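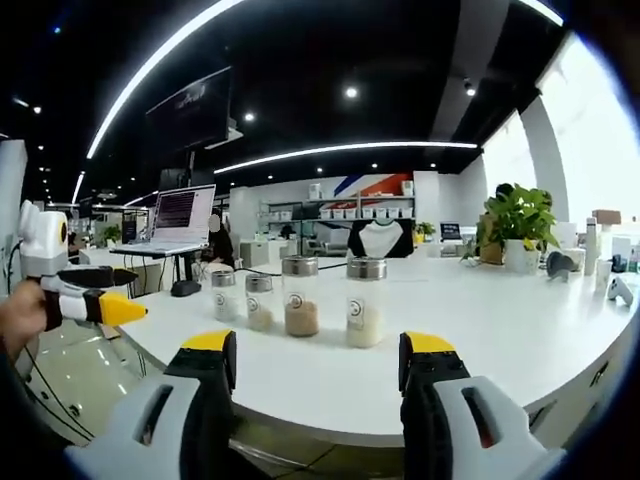 Jar-handling policy learned from hand-held gripper data

A group at Wesbridge has reported a method for training a two-arm robot to sort and place lidded glass containers using demonstrations recorded entirely with hand-held grippers. No robot was used during collection. The work was led by Bontu Araya and carried out with the automation firm Wistier.

Clear glass is a known problem for depth sensors, which tend to return the surface behind the object. The new method, named Niren, drops depth input and works from color images taken at the gripper. It estimates the distance to each container from the change in apparent size of opaque parts as the gripper approaches. On a storage jar these are the metal lid, the round label and the contents, such as grain. A second network compares the two gripper views and rejects estimates that disagree.

Training data consisted of 120 demonstrations per task, recorded by 10 operators on a curved white countertop in a furnished office. Jars of different heights were set out in a row, with the smaller ones grouped and the tallest slightly apart. Each operator worked with a gripper in either hand. Room lighting was left on and daylight was not blocked, so reflections on the glass varied between sessions.

The policy was then transferred to a fixed pair of arms in a separate laboratory. Tasks were ordering jars by height, closing gaps in a row, and moving a named jar to the end. The baseline, a depth-based policy trained on the same demonstrations, failed in 29 percent of trials. Niren failed in 10 percent. Most of the remaining failures were slips at the lid, where the fingers closed too high on the jar. Collisions with a neighboring jar accounted for the rest.

Farah Latuheru, who ran the transfer tests, said the result depends strongly on the opaque features. With labels removed and the jars empty, the failure rate rose to 19 percent. "The lid alone gives a usable estimate from above, but from the side it is too thin," she said.

The authors list two limits. Finger force is not recorded by the hand-held tools, so the closing force on the robot was set by hand for each jar size. The method also assumes that containers stand upright at the start of the task.

A follow-up study will add force sensing at the fingertips. Collection is due to start in April.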